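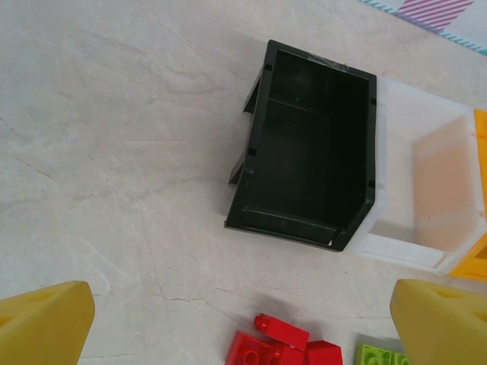
A black plastic storage bin on a light, marble-patterned tabletop.

FOR IMMEDIATE RELEASE

Kirnlow Exteriors Opens Fall Gutter and Drainage Inspection Program for Homes and Small Businesses

SILAU, September 6, 2026 — Kirnlow Exteriors, a contractor serving residential and light commercial properties in Silau and the surrounding towns, today announced the opening of its fall gutter and drainage inspection program. Appointments are now being accepted, and field visits will continue through the end of October.

The program covers gutters, downspouts, underground drain lines, and the grading next to the foundation. It is open to owners of single-family homes, duplexes, and commercial buildings of up to three stories. Condominium associations may enroll by building.

Kirnlow Exteriors has set aside capacity for 2,000 inspections this season, compared with 1,060 completed last fall. The increase follows the opening of a second service yard on Rorken Road, which allows crews to reach the eastern part of the service area without crossing the river at peak hours.

"Most of the basement water calls we receive in spring begin with a problem that was already present in the fall," the company said in a statement. "A downspout that empties beside the wall will send a great deal of water toward the foundation during a single storm. We would like to see that downspout before the ground freezes."

What the Inspection Includes

Each visit is carried out by a two-person crew and takes 55 minutes for a typical single-family home. Larger buildings are scheduled in longer blocks.

The crew checks gutter slope along each run, looks for separated seams and loose hangers, and confirms that water reaches the downspouts. Fascia boards are examined for soft spots and staining. At ground level, the crew notes where each downspout discharges and whether the soil slopes away from the building. Window wells and exterior stairwell drains are included when they can be reached safely.

Where downspouts connect to buried pipe, the crew runs water through the line and watches for backup at the inlet. If the outlet can be found, flow is checked there as well. Camera inspection of buried lines is not part of the standard visit but may be ordered separately.

Property owners receive a written report within five business days. The report lists each item as satisfactory, in need of attention before winter, or suitable for repair at a later date. Photographs are attached to any item in the second group. The report belongs to the owner, who is free to use it in seeking estimates from other contractors.

Minor adjustments are made during the visit at no added charge. These include tightening hangers, reattaching downspout straps, and resetting splash blocks. Cleaning is billed separately and is performed only with the owner's approval.

Fees and Scheduling

The inspection fee is payable at the time of the visit. Owners who book before the first day of October will receive a discount of 20 percent, and the same discount applies to any property enrolled in the company's annual maintenance plan. Fees for commercial buildings are quoted individually, based on roof perimeter and number of stories.

Appointments are assigned by neighborhood in order to limit travel between stops. The Shimada Heights and Lower Silau districts will be served first — both have older clay drain lines and a heavy leaf canopy. Owners in other districts may request a date, and the scheduling office will make every effort to honor it. Visits postponed by rain or high wind will be moved to the next open date in the same district.

Owners do not need to be home, provided that gates are unlocked and an outdoor faucet is turned on. Pets should be kept indoors until the crew has left.

Guidance for Property Owners

Kirnlow Exteriors encourages all owners, whether or not they enroll, to take several steps before the first hard frost.

Leaves and seed pods should be cleared from gutters once the nearest trees have dropped most of their leaves. A single early cleaning is often not enough on lots with oaks, which shed late. Anyone working from a ladder should set it on firm, level ground and have a second person present. Work above one story is best left to a contractor with the proper equipment.

Downspout extensions removed for summer mowing should be put back. Water should be released well away from the foundation and should not be directed onto a sidewalk, driveway, or neighboring lot, where it may freeze and create a hazard. Owners should check local rules before connecting any downspout to a public sewer, as such connections are prohibited in many places.

Soil that has settled along the foundation can be built up with compacted fill, keeping the finished grade below the siding. Mulch alone does not correct a low spot. Garden hoses should be disconnected and drained, and sump pumps should be tested by pouring water into the pit until the float rises and the pump starts.

Inside the building, owners are advised to look at basement walls after the next heavy rain. White mineral deposits, peeling paint, or a damp line near the floor may point to a drainage problem outside, and a note of the location will help the inspection crew.

How to Enroll

Enrollment forms are available at the Kirnlow Exteriors office and at the Rorken Road service yard during regular business hours. Owners may also enroll by telephone or through the company's website. The form asks for the property address, the number of stories, the approximate age of the gutters if known, and a description of any past water problems. Tenants may submit a form with written permission from the owner.

About Kirnlow Exteriors

Kirnlow Exteriors installs, maintains, and repairs gutters, siding, exterior trim, and surface drainage systems. The company works on residential and light commercial properties and maintains a year-round service desk for existing customers. It is licensed and insured, and proof of coverage is provided on request.

Media Contact

Communications Office
Kirnlow Exteriors, Silau

###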